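Home Household Laundry Storage Repairs Contact

Putting Away Winter Outerwear

April 17, 2020
By Raelene Partington, Rakena Household Advisory Service

Residents are reminded that padded coats and jackets keep their warmth longest when they are cleaned and fully dried before storage. Body oils and road salt left in the fabric over the summer will weaken it, and food stains attract moths and other insects. The following guidance applies to garments with either down or synthetic filling. Where it differs from the care label, the label should be followed.

Before washing

Empty all pockets, including any inside the lining. Close the zipper and fasten any snaps so that they do not catch on the fabric. Spread the garment on a bed or table in good light and check the collar, cuffs and hem, where soil collects first. Small holes should be patched before washing, as filling escapes quickly in the machine.
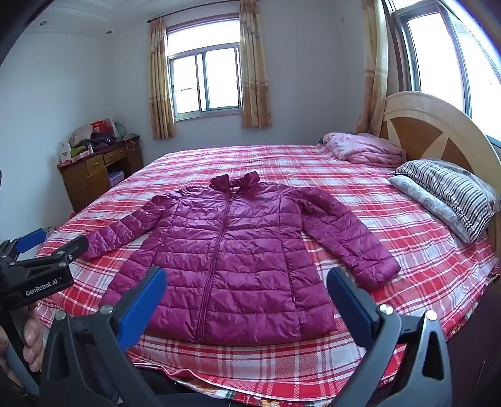 Wiremu Gilchrist wrote to say that he had always treated collar stains with undiluted dish soap, and that on his last jacket it left a pale ring which three further washes did not remove. The Service advises diluting any soap in lukewarm water and testing it on an inside seam. Apply it with a soft cloth, leave it for 20 minutes and rinse well.

Washing

Use a front-loading machine where possible. Top-loading machines with a central post can twist padded garments and tear the inner stitching. Select a gentle cycle with cool water and a small amount of mild liquid detergent. Fabric softener should not be used, as it coats the filling and reduces its loft. Run a second rinse. Wash one coat at a time.

Wet down is heavy. Support the garment from beneath with both hands when lifting it out, and do not wring it.

Drying

Tumble dry on low heat with two clean tennis balls. Stop the machine every half hour, shake the garment and break up any lumps by hand. A thick coat may need several cycles. Those without a dryer may lay the garment flat on a rack, turning it often, away from radiators and direct sun.

Filling that still feels cold or clumped between the fingers is damp. Storage at this stage will lead to mildew, and the odor is very difficult to remove.

Folding and storage

Padded garments should be stored loosely. Lay the sleeves across the body, press out the air with the forearms from the hem upward, and fold or roll without force. Vacuum bags save space but should be kept for short periods such as a house move, particularly with down.

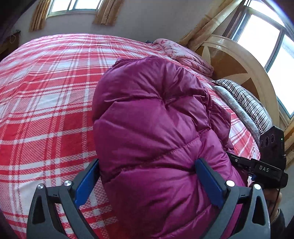

A cotton bag or an old pillowcase makes a suitable cover. Plastic dry-cleaning covers should be removed, as they trap moisture. Place the bag on an upper shelf with nothing heavy on top of it. Attics and unheated garages are not recommended.

Cedar blocks may be placed nearby but should not touch the fabric. Sand them lightly in June to renew the scent.

Coats that are to hang through the summer require a wide, shaped hanger. Leave a hand's width between garments so that air can move.

Questions may be sent in writing to the Service at the Olach office, Room 11.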